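Lillmont open day: a visit to the vinegar works

The works at Lillmont opens its doors to the public twice a year, once in February and once in the autumn. I went on Friday, October 25, 2024, on the 10.15 bus, which stops at the bottom of the lane and leaves you with a steep walk of 20 minutes. There is parking at the top for those who drive, but it was full when I got there.

Entry was free. You give your name at a hatch, get a paper hat and a sticker with a group number, and wait in the yard. I was in the second group, led by Carola Petersen, who runs the fermenting side. She talks quickly and it is worth standing near the front, as the older building is loud.

We started in the cider store. Lillmont makes its own base cider from apples bought in from farms along the valley, mostly late and sharp ones that are no use for eating. The juice is fermented dry and then left alone for some months before anyone thinks of turning it to vinegar. Petersen said people always ask whether bad cider makes good vinegar, and that the answer is no. Faults in the cider come through stronger.

The next room is the one most of us had come for. There are 54 barrels in it, laid on their sides in two rows, each part filled so that air can reach the surface. It is kept warm and the smell catches the back of your throat as soon as the door is opened. One man in our group went straight out again and joined us later. A hole in the end of each barrel is covered with muslin against the flies. Vinegar is drawn off from the bottom and fresh cider added through a long tube so as not to sink the skin on top. A barrel takes most of a year.

By contrast the newer hall has a single steel tank which holds 2,000 litres and does the same work in days, with air pumped through it. This makes the plain vinegar sold to pickle firms. I had expected them to be a little shy about it, but Hemi Gilchrist, who looks after the tank, gave it as much time as the barrels got and was happy to be asked about costs. The tank pays for the barrels, he said. He also showed us the filter press and let the children turn the handwheel.

The tasting was in the old cooperage. There were five vinegars, served on small squares of bread — the barrel cider, a malt, a red wine, one with honey and one with tarragon. I thought the barrel cider was the best of them by some way, round and a bit nutty. The honey one was too sweet for me. Water was put out but not enough of it, and the jugs were empty by the time the third group came through.

The shop takes cards. A half-litre of the barrel cider is dear, but the malt is fair value and they will refill your own bottle on open days if it is clean and has a proper cap. The café does soup and a cheese roll until two o'clock. The toilets are across the yard, down a step.

Wear shoes you can get wet, as the floors are hosed between groups. The tour took an hour and a half, and the last bus down leaves at 4.40. 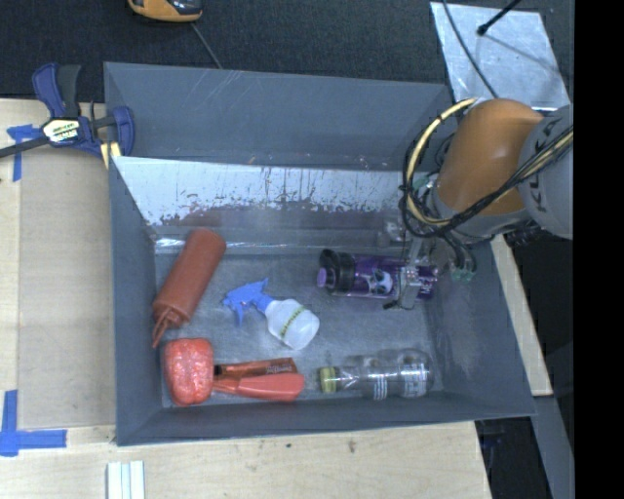
I bought two bottles of the malt and one of the barrel cider, and have since used most of the malt on a batch of shallots. They need another month in the cupboard. The spring open day has the same tour, but Petersen told us the barrels are topped up that week, so the group sizes are smaller and you have to book by telephone.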